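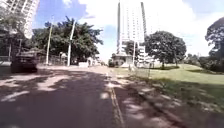 A reader wrote in to ask whether you really need to go to a park or a trail to enjoy a proper long walk, or whether plain neighborhood streets can do the job. They can, and I'm so glad the question came up, as streets are where I do nearly all of my walking! What follows is how I put together a street walk I'll want to do again and again. You can have your first one planned tonight and walked tomorrow.

What you need

Shoes you already trust
A paper map, or a printout you can scribble on
A pencil with an eraser
Water
A hat with a brim – low sun between trees can be surprisingly hard on the eyes

Step 1: Pick a shady street as your backbone

Every good route has one stretch you look forward to. Mine is usually a street with big trees and a sidewalk beside a lawn. Old trees with wide crowns are the prize. They cool the pavement, they give you birds, and they make that speckled light I never get tired of. Tall buildings can help too, if they happen to be on the side the sun comes from.

Draw your backbone on the map as a thick line. If you can't decide between 2 streets, draw both and make one the way out and the other the way home.

Step 2: Check the shade at the hour you'll be walking

I skipped this for years and kept ending up on the sunny side. Shade moves a lot! Go stand on the street at the time of day you plan to walk and see which sidewalk is covered. Pencil a little S on that side of the line. Do it again when the season changes. In Irndale, where I live, the east sidewalk on Clakel Avenue is lovely on an October morning and blazing hot by noon in July.

Step 3: Turn the line into a loop

Out-and-back walks are fine, but loops are more fun. Find a parallel street a block or three over and connect the ends. Try to keep the turns simple so you aren't pulling out the map at every corner. My favorite loop has 9 turns, and that's the most I can carry in my head.

Look for these while you're drawing:

A place to sit near the halfway point
Marked crossings wherever the traffic gets busy
A water fountain or a shop
One way to cut it short if your legs complain

That last one matters more than you'd think. My cut-through is Lagman Street, and I've used it in every kind of weather.

Step 4: Find out how long it is

You don't need a gadget. Count your steps over a distance you know – 100 yards on a school track works nicely – and do it at your normal walking pace, no marching. Then pick a block on your route, walk it counting, and work out the length. My longest block came to 467 steps, and I was so pleased with that number that I wrote it on the map in ink.

If the blocks in your area are all alike, you only have to do this once and multiply. If they're all over the place, like mine, do a few each time you go out. There's no rush.

Step 5: Walk it slowly the first time

Go easy and look up. Leave extra time so you can stop whenever you like. On a first walk I pay attention to:

How the sidewalk feels underfoot, especially near tree roots
Driveways where cars might back out
Spots where the sidewalk ends and you have to cross over
Anything that makes you want to slow down

Keep to the sidewalk where there is one, and give yourself plenty of room around parked cars. A person stepping out from behind a tall vehicle is hard for a driver to see, so stop at its corner and lean out for a look before you cross.

Step 6: Fix the map

Do this the same day, while you still remember. Erase the corner you hated. Add the bench you found. I moved my whole second half over to Zeritz Lane after one outing, and it's now the part I like best – quiet, a bit hilly, with hedges that smell wonderful after rain.

Variations to try

Walk the loop backward. It feels like a different place, truly!
Go at dusk with a light clipped to your jacket and watch the windows come on.
Pick one kind of tree and learn it well enough to spot it from a block away.
Stretch the route by one street each week until it fills your whole morning.

If you make a loop of your own, send me the turns. I'd love to try drawing it.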